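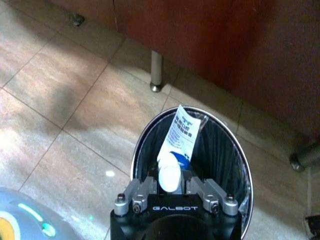 Can a robot do the small jobs at home yet?
Some of them, if you give it time and keep the floor clear.

I read the Brasitz trial notes on home robots and then used their list of chores, 47 small tasks for one apartment, as a guide for my own review. The list is well made. Throwing things in the trash is a good first test: the object is light, and the place to drop it is wide.

The bathroom is the harder part.

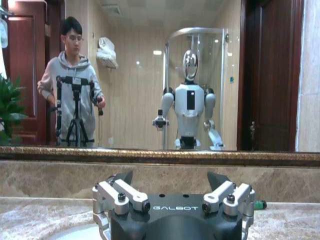
Mirrors, glass and polished stone are difficult for many cameras, and small bottles roll away. I would like the list to give more points for this room. Now it gives only 10 from 139.

My opinion: useful for planning, too kind to the machines. For dishes and laundry I still trust my own hands. Score: 70 of 100.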